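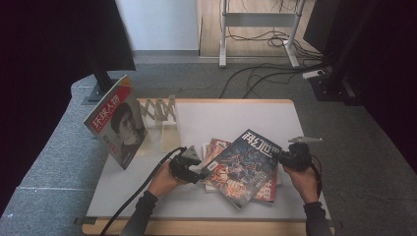
A magazine is a thin book that comes out again and again, often once a week or once a month. Each new one is called an issue. The front is the cover, and its job is to make you stop and pick the magazine up. The name goes near the top in big letters, so you can spot it quickly on a shelf. On the science fiction magazine lying on top of the pile, the name is in bold white on dark blue, with a busy picture in blue, orange, red and yellow underneath. The one standing up at the side has a red banner and a close-up of a man's face. Both names are in Chinese, but you can find them easily even if you cannot read them.

How is a magazine held together?

Look at the folded side, called the spine. Thin magazines are made from large sheets folded in half, one inside the other, with 2 staples through the fold. Thick ones have a flat spine, and the pages are glued to it. Glued magazines do not like being bent right back. The pages start to come out.

What is the small label with stripes?

It is a barcode. The shop's till reads the stripes as a number and looks up the price. Many magazines print it on the front cover, in a corner or near an edge.

Why do magazines slide about?

Many covers are printed on shiny, smooth paper. Put one on top of another and there is not much grip between them, so a pile soon fans out. To tidy it, hold the pile upright and tap the bottom edge on the table, then the side edge.

How should you keep them?

A magazine is floppy, so it needs something to lean on if you want it to stand up. A stand or a rack will do this. You can also lay magazines flat, but keep the pile low — about 30 is plenty, and fewer if they are thick. Keep them out of strong sun, which fades the colours.

The reading room in Hundau has 2720 old magazines, kept flat in boxes and sorted by name and then by month. If you take one out, put a slip of card in the gap. Then you will know where it goes back.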